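Chapter 4
Household Textiles: Fiber, Weave, and Everyday Care

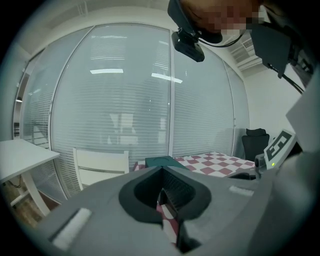
Most people handle cloth from the moment they wake until the moment they go back to bed, yet few could say what the cloth in their hands is made of or how it was put together. The earlier chapters of this book dealt with the selection and storage of food, the arrangement of the kitchen, and the management of a household budget. The present chapter turns to the textiles found in an ordinary home: towels, napkins, tablecloths, sheets, curtains, and the various cloths used for cleaning. Clothing is treated separately in Chapter 7, although many of the principles are the same.

Learning objectives

After completing this chapter, students should be able to:
Distinguish natural fibers from manufactured fibers and name at least two of each.
Describe plain, twill, and satin weaves and explain how each affects the wear of a fabric.
Read a care label and select a suitable washing and drying method.
Treat common household stains without damage to the cloth.
Prepare a replacement schedule for the linens of a household or small institution.

Key terms

absorbency, bleeding, colorfast, dimensional stability, filament, finish, hand, selvage, staple fiber, thread count, warp, weft

Opening case: The linen closet at Sarimberg

The guesthouse at Sarimberg has 9 bedrooms and a dining room that serves breakfast and an evening meal. When Eleri Parry took over its management, she found that the linens had been bought piece by piece over many years. Cotton sheets were stacked with polyester blends of a slightly different size. Kitchen towels were used to dry dishes in the morning and to wipe floors in the afternoon. Tablecloths that had shrunk at the first washing were still in service, although they no longer reached the edges of the tables.

Ms. Parry began with an inventory. Every item was taken out of the closet, unfolded, and examined against a window. The final list came to 232 pieces, and a large share of them were found to be unfit for their purpose. A few could be repaired. Others were cut down for use as cleaning cloths and marked with a line of colored stitching at one corner, so that they would not return to the kitchen by mistake.

The second step was more difficult. Ms. Parry wished to buy fewer kinds of cloth and to buy them in matching lots, but the two suppliers she approached described their goods in very different terms. Dudetti quoted by thread count and said little about fiber. Bouazza quoted by weight and fiber content and gave no thread count at all. The prices could not be compared until samples from both firms had been washed, dried, and measured several times over.

The case raises several questions to which this chapter will return. What does a thread count tell the buyer, and what does it leave out? Why did some tablecloths shrink while others held their size? Why should a towel that dries glasses well be kept away from fabric softener? Students are encouraged to write down a short answer to each before reading further, and to compare those answers with their understanding at the end of the chapter.

4.1 Fibers and their properties

A fiber is a fine, hairlike strand from which yarn is made. Short fibers, such as cotton and wool, are called staple fibers and must be twisted together before they have any useful strength. Long, continuous fibers are called filaments. Silk is the only natural filament in common use. Manufactured fibers leave the factory as filaments, but they are often cut into short lengths so that they may be spun or blended with cotton.

Cotton remains the most widely used natural fiber in household linens. It absorbs water readily, withstands high washing temperatures, and becomes stronger when wet. Its chief weaknesses are that it wrinkles and that it may shrink if the cloth was stretched during finishing. Much of this shrinkage takes place in the first few washings, and buyers should allow for it when measuring for tablecloths and curtains.

Linen is made from the stem of the flax plant. It is stronger than cotton, dries more quickly, and leaves very little lint on glassware. New linen can feel stiff, and sharp creases pressed repeatedly along the same line will in time cause the fibers to break. For this reason, linen tablecloths should be folded in a different place from time to time, or rolled if space allows.

Wool is used in blankets and in some rugs. It is warm for its weight and resists wrinkling, but heat, moisture, and rubbing together will cause the fibers to lock and the cloth to felt. Felting cannot be reversed.

Polyester is the manufactured fiber most often met with in the home. It is strong, holds its shape, and dries quickly. It absorbs little water, however, and it tends to hold on to oily stains. Blends of polyester and cotton are common in sheets and table linens – they need less ironing than pure cotton and usually last longer under frequent washing, at some cost in absorbency.

4.2 From yarn to cloth

Woven cloth is made from two sets of yarns that cross at right angles. The warp runs the length of the fabric and is held under tension on the loom. The weft is carried across it from side to side. The firm edge formed where the weft turns back is called the selvage.

In plain weave, each weft yarn passes over one warp yarn and under the next. The result is firm and even, and the two faces of the cloth look alike. Sheets and handkerchiefs are commonly made in this way. Many checked cloths are also plain weave, with the pattern produced by arranging colored yarns in bands in both the warp and the weft. Where two bands of the same color cross, the square is solid; where a colored band crosses a white one, the square takes on a paler, mixed shade. A pattern of this kind is part of the cloth itself and appears on both sides. A printed check can often be recognized by its weaker color on the reverse.

In twill weave, each yarn passes over two or more others before going under, and the crossing point moves one step to the side in every row. This produces the diagonal lines seen in denim. Twills are heavy and durable, and they show soil less readily than plain weaves.

Satin weave carries the yarns over a still longer distance. The surface is smooth and reflects light well, but the long floating yarns catch easily. Satin is poorly suited to any article that will be rubbed or scrubbed.

Terry cloth, the usual material of bath towels, adds a second set of warp yarns that are left slack to form loops. The loops increase the surface of the cloth and therefore the amount of water it can hold. Fabric softeners leave a waxy coating on these loops, and a towel treated with softener at every wash will dry the skin less effectively than one that is not.

Thread count is the number of warp and weft yarns in one square inch of fabric. A figure from 100 upward may be found on packages of sheets. The count is a fair guide when two fabrics of the same fiber and the same yarn type are compared. It is a poor guide in other cases, as some sellers count each strand of a twisted yarn separately.

4.3 Color and colorfastness

A fabric is said to be colorfast when its dye does not fade, rub off, or run under the conditions for which it is intended. No dye is fast to everything. A curtain must resist sunlight, while a napkin must resist hot water and detergent.

Red and dark blue cloths deserve particular care when new. Loss of dye in the wash is known as bleeding, and it is most troublesome where a strong color stands beside white. To test an article, dampen a hidden corner with warm water, press it firmly between two pieces of white cotton, and leave it for several minutes. If color appears on the cotton, the article should be washed alone in cool water until the test is clear.

Practice note: Keeping a wash record

Heriberto Zepeda supervised the laundry at Ondside, a residential training center, where 3,000 napkins passed through the machines in a busy month. He kept a small card for each lot of linen, showing the date of purchase, the washing temperature, and any faults observed. On finding that one lot had faded sooner than the others, he was able to trace the change to a stronger detergent introduced in April. A household has no need of so detailed a system, but a note of the purchase date written on the hem tag in laundry marker will serve the same purpose on a smaller scale.

Before you read on

Choose three cloth articles from your own home. For each, record the fiber content given on the label, the type of weave, and the use to which the article is put. Hold each one to the light and note whether the yarns are evenly spaced. Bring your notes to class, as they will be needed for the burn test demonstration and for the stain removal exercise in Section 4.5.

Section 4.4 begins with the care label and the symbols used for washing, bleaching, drying, and ironing.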